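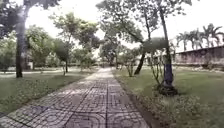
Garden walkway with patterned tiles, lawn on both sides.

Trekatis Path Sweeper: can a machine take care of the garden walk?

Many customers write to us with the same question. They have a long paved path, trees on both sides, leaves on the ground every morning, and one person who must clean it by hand. They want to know if a robot can do this chore now, or if they should wait some years more. On this page we try to answer carefully, and we also give the details of our machine, so you can compare.

The short answer: for sweeping a straight and flat path, yes, mostly. For the rest of the garden work, not yet.

What the Path Sweeper does

The Path Sweeper is a small battery vehicle with two side brushes and one wide roller brush. You show it the route one time, walking with the handle, and after this it repeats the route alone. The sweeping width is 40 centimeters at one pass. It goes up one side of the path and comes back on the other, until the full width is done. The collecting box is at the rear and you empty it by hand.

It handles dry leaves, small twigs and loose soil on hard paving. On stamped tiles with circles and arcs, the brush must reach inside the grooves, and for this surface we supply a softer roller with longer hair. Please ask for the Estier roller when you order. The standard roller passes over the top of the pattern and leaves the fine dirt inside.
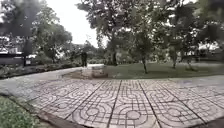 Reading time: 4 minutes

Open areas are more difficult than straight paths. On a long walkway the machine has an edge on the left and an edge on the right, and it follows them well. In a plaza it has only one edge, or a curb that goes in a curve, and it must decide by itself where the paving finishes. A raised concrete curb is good, the sensor sees it without problem. Bare earth beside the paving is bad. The color can be near to old concrete, and there is no step. In our tests the first version drove into planting areas many times and threw the soil back on the path it had just cleaned.

The present version is better, but we still recommend to put the Mondal edge strip in such places. It is a flat band that you fix at the border, and the machine will not cross it. A low bench is no problem if it stays in the same position. If you move it, teach the route again.

About people: the Path Sweeper stops when a person is nearer than two meters and waits. In a busy park this means a lot of waiting. We had a test at 7 in the morning with few walkers, and the work was finished before breakfast. The same route in the late afternoon was not finished when the battery was empty. For this reason we say to run it early.

What it can not do

– It does not clean wet leaves in a thick layer. They stick on the roller and you must stop and pull them out.
– It does not pull the weeds from the joints.
– It does not trim the lawn edge, and it does not work on grass or on soil.
– It does not pick up bottles, cans or big branches. It goes around them when it can, and sends a message when it can not.
– It does not climb steps.

We know some sellers promise a robot gardener which does everything. We have tried several ideas in our own workshop, also an arm for picking up litter (project Pedanton), and it worked nicely on the workshop floor. Outside, with shadows of branches moving on the tiles, it took shadows for objects too often. We stopped to offer it in August and continue only the development. 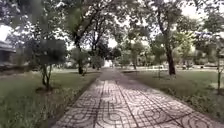
Shade is in fact the point where we spent most of our time. Under big trees the light changes every few steps, from dark to very bright, and a simple camera is lost for a moment. The Path Sweeper uses distance sensors for steering and the camera only for checking, so it keeps straight under a closed canopy as well as in open sun.

Technical details

Sweeping width: 40 cm
Weight with battery: 111 kg
Working time: up to 6 hours on flat paving
Minimum path width: 1.2 m
Surface: concrete tiles, smooth concrete, asphalt
Rollers: standard, Estier (soft)
In the box: machine, charger, handle, one roller, printed manual

Should you buy it now? If your path is mostly straight, paved, and wide enough, we think the machine will take the daily sweeping from your hands. You will still need a person for the edges, the corners and the emptying – please plan for this. If your garden has mainly gravel and steps, a good broom is cheaper and works better. Send us a drawing of your path with the measures and the type of tile, and we will tell you which roller is suitable and how many edge strips you need.

Contact | Spare parts | Manuals | © Trekatis. All rights reserved. | Back to top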